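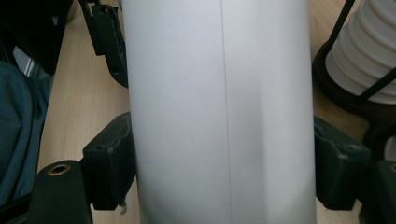
White cylinder, seam running top to bottom

Skin Care Packaging and Storage > Pumps, jars, droppers
Thread: Airless pump quits with product still inside (Ornard fluid moisturizer)

tallowfree
Sep 15, 2020

Product is the Ornard fluid moisturizer, the 100 ml airless bottle with the white collar. The pump stopped delivering this morning. I had assumed it was empty. Before throwing it out I pried the base off and the piston was stuck well short of the top, with a thick layer of product above it.

By weight, I had gotten 81 ml out of it, assuming the fluid is close to water in density. I know that assumption is weak. Still, the loss is more than I'm willing to accept from packaging that's sold on the claim that it empties completely.

Two questions. Is this a known fault with this bottle, and is the remaining product safe to use after the base has been off?

bench_scraper
Known fault with airless bottles in general, nothing special to Ornard. The piston moves because each stroke lowers the pressure above it and outside air pushes it up through the vent hole in the base. If air gets in above the piston, the pump moves air and the piston stays where it is. The usual cause is a bubble trapped at filling, or a bottle that was dropped. Did you drop it?

tallowfree
Not that I remember. It did travel in checked luggage in February.

bench_scraper
Then that's my guess. Pressure drops in the hold, any trapped air expands, the piston gets pushed down, and it may tilt when it comes back. A tilted piston leaks at the low side.

Hüsnü Gökçe
I'd question the diagnosis. Cargo holds on passenger flights are pressurized, to the same level as the cabin or close to it. The piston would move a little and then move back. I've flown with airless bottles from Stedico and Kustero many times and neither one stalled.

What I have seen is piston stick from the formula itself. A fluid with a high level of volatile silicone dries to a film on the wall where the piston ring sits. If the bottle goes unused for a while, the ring grabs. The pump then can't pull hard enough to break it free. How long was it open, and were there gaps in use?

tallowfree
173 days from first use by my log. There was a gap when I switched to the Kustero gel for summer, so that fits your version.

bench_scraper
Cabin pressure is still well below ground level, so "a little" is doing a lot of work there. But I agree that a gap in use makes sticking more likely. Check the ingredient list. If cyclopentasiloxane is near the top I'll concede.

tallowfree
It's third, after water and glycerin.

bench_scraper
Conceded, mostly.

petri_dish_mom
On the safety question, I wouldn't keep using it on the face. The preservative system in an airless product may be set lower than in a jar because the formula isn't supposed to meet fingers or open air. Once the base is off and the piston is out, you have a jar with a jar's exposure and possibly not a jar's preservatives. Use it on elbows or discard it.

Hüsnü Gökçe
That gets repeated a lot, and I don't think it holds as a rule. Most brands put the same bulk formula into whatever package the marketing people pick. The preservative has to pass the same kind of challenge test either way. If the piston stayed in and only the outer base came off, the product hasn't been exposed to anything new. The underside of the piston was always in contact with room air through the vent.

petri_dish_mom
If the piston stayed in, fine. The original post says "pried the base off" and people read that and then go digging with a spatula. My answer is for those people.

tallowfree
The piston stayed in. I looked at it and put the base back on.

Hüsnü Gökçe
Then try to free it before you decide anything. This has worked for me on the Stedico bottles, which look like the same stock component:

1. Take off the cap and the base. Wipe down the outside of the piston skirt with a dry, lint-free cloth. No alcohol at this stage, it can run up past the ring.

2. Hold the bottle upright by its sides, pump end up. Don't squeeze. Flexing the wall turns a round bore into an oval one and opens a path for air past the ring.

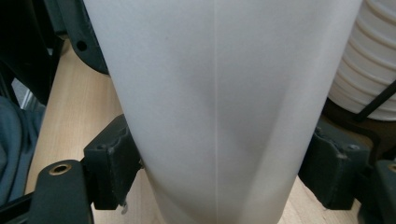
3. Push the piston upward from below with the blunt end of a clean pencil or a chopstick. Press on the center. Pressing near the rim tilts it, and then you have the fault bench_scraper described.

4. Keep light pressure on and work the pump. It will spit air first. Stop when product comes out without sputtering.

5. Refit the base and check that the vent hole is clear. A blocked vent gives exactly the same symptom, and it takes a pin to fix.

bench_scraper
Step 5 should be step 1. No point in taking anything apart if there's a label over the vent. Bedoya had a batch where the lot sticker sat right across it.

Hüsnü Gökçe
Fair. Do 5 first.

petri_dish_mom
Wipe the pencil with alcohol before it goes anywhere near the bottle, please.

tallowfree
Vent was clear. I did steps 1 through 4 and the piston let go with a click. The pump primed after a lot of air. First output was slightly thicker than I remember and then it looked normal. I discarded the first part into a paper cup and kept the rest.

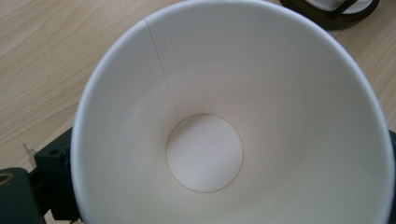
Paper cup, seen from above

greigenails
Question from someone with the Bedoya version of this bottle. Can you just store it upside down so the product sits against the pump? I do that with ketchup.

bench_scraper
No benefit. In an airless bottle there's not supposed to be any headspace, so there's nothing to drain toward. If there is an air bubble, inverting moves it to the piston end and the pump may work better for a few strokes. You would need to use it upside down every time.

greigenails
Mine does work better for a few strokes.

bench_scraper
Then you have a bubble. Invert it, tap it, turn it upright, and pump until it clears. The air has to go out through the pump. There's no other exit.

Hüsnü Gökçe
I disagree with the first tap. Tapping while inverted sends the bubble to the piston, and you want it at the pump. Upright, tap the base on a folded towel, wait, then pump.

bench_scraper
Yes, I wrote that backward. Upright.
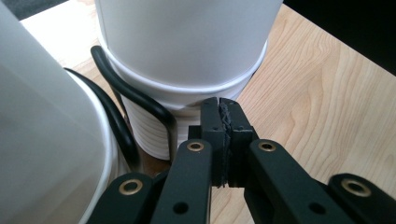
tallowfree
Storage position is the part I'm going to change with the next Ornard bottle. This one spent the whole gap lying on its side in a drawer, and the film on the wall was heavier on one side than the other when I looked up through the base. I can't prove that the position caused it. From now on it stays vertical, the way the white container is standing on the wooden table there, and it gets one pump a week even when I'm using something else. I'm also going to weigh it at the start this time, full, with cap, so the yield number isn't based on a density I made up.

petri_dish_mom
One pump a week is reasonable. Throw that pump away, don't save it up.

Hüsnü Gökçe
If you weigh it, weigh the empty package at the end too, after washing and drying. The printed net content is a volume and fill tolerances vary, so full weight minus label volume doesn't give you the package weight.

greigenails
Upright tapping cleared mine. It took long enough that I thought the pump had broken.

tallowfree
Has anyone contacted Ornard about replacements? Their form asks for a lot code and mine rubbed off.

bench_scraper
Look under the base, molded or inkjet. On the Kustero bottles it's printed inside the cap, so check there too.

tallowfree
Inside the cap. Form sent.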